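Wanted: two scorers and a part-time coach, Grultadham Cricket Club

March 2022

Let's start with what this isn't. We are not "an exciting club on a journey". We finished second from bottom last season, our square drains badly at the Nolau Road end, and the last three adverts we put out for these jobs promised things we couldn't deliver. This one has been written by someone who had to answer the complaints.

The coach

Ten hours a week until the end of September, split between two evening net sessions and Saturday mornings with the under-13s. Pay is by the hour and goes out monthly. You need a current coaching qualification and a background check that has come through, as opposed to one you are waiting on.

We would like someone who can teach an ordinary club batter to leave the ball alone outside off stump. If your application talks mainly about mindset, we will probably stop reading. The same goes for bat-sensor apps. We paid for one called Ratunance two years ago and the batting average went down. Perhaps it would have gone down anyway, but we have not renewed.

You will not be asked to play. Previous coaches were told this and then found themselves at number eight on a wet Saturday in August, so we have put it in the contract.

The scorers

One for the first team, one for the second. There is a match fee, travel to away games and tea. The league wants scores entered online the same evening, and we want a paper book kept as well, having lost nearly a whole innings when the Zakaria tablet updated itself during the cup match. You should know how to record a short run and a no-ball that goes for byes. Everything else can be picked up in a couple of pre-season friendlies.

Experience is welcome, though we have had very experienced scorers who could not add up.

How to apply

Send one page to the club secretary by email or through the pavilion letterbox. Tell us what you have done, which Saturdays you can't do, and what you thought was wrong with the last club you were at. Coaches will be asked to run a short net session in front of us. Scorers will be asked to score ten overs from a recording.

We reply to everyone, usually within a fortnight. References are taken up by telephone, as the written ones all say the same thing.
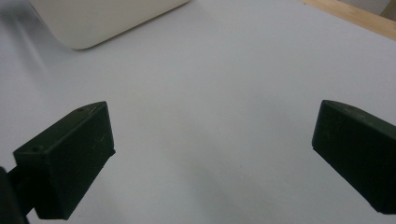
Can I apply if I also play for another club in the league?

For the coaching job that's fine, so long as your own matches don't clash with our Saturday mornings. Scorers need to be free for the whole of Saturday, so playing elsewhere wouldn't work.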